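# Flostow 300 Course Marking System

The Flostow 300 is a reusable marking kit for cross-country and trail races run on grass, packed dirt, or light mud. It replaces disposable tape and spray chalk on loops of up to 2 km. The kit is sold complete, and all wear parts are stocked separately.

## Contents

- 200 flexible stakes, 1.2 m, with steel ground spikes
- 57 direction flags (left turn, right turn, straight on)
- 300 m of woven barrier line on two hand reels
- 18 distance boards with interchangeable numerals
- One driving cap and one spike puller

Stakes bend to 90 degrees at the base and return upright after contact. Spikes are 18 cm long and threaded, so a bent spike can be changed without discarding the stake. Flags slide over the top of the stake and lock with a quarter turn.

## Setup

Walk the course line first and drop stakes flat on the ground at the planned spacing. Drive them on a second pass using the cap. On straights, 15 m between stakes is sufficient. On bends, reduce spacing to 5 m and run barrier line along the inside edge. Line should be tensioned by hand only. The reel brake is a parking brake and will slip under heavy load.

Place direction flags 10 m ahead of each turn and again at the turn itself. Where two laps of different lengths share ground, use one flag color per lap.

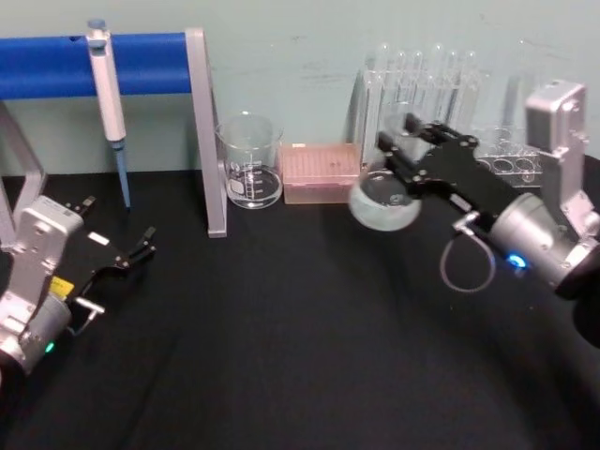
**Can the stakes be used on frozen ground?**

Use the optional Pirus pilot bar to open the hole first, then insert the stake by hand. Driving a standard spike directly into frozen soil will damage the thread, and this damage is excluded from the warranty.

## Storage and care

Rinse spikes after use and dry them before packing. Barrier line should be wound loosely if it is damp and rewound once dry. Store stakes flat, out of direct sunlight. Check the locking collars every July, ahead of the fall season, and replace any with visible cracks.

## Spare parts

| Part | Pack size |
|---|---|
| Threaded spike | 10 |
| Locking collar | 20 |
| Flag, any direction | 6 |
| Barrier line, 150 m reel | 1 |
| Pirus pilot bar | 1 |

Kits sold before December 2019 use the older push-fit collar. Current flags do not fit it. Order the collar conversion pack and state the number of stakes to be converted.

Bulk orders for schools and clubs are handled by Divya Kotian. Technical questions go to Sudheer Fernandes in product support.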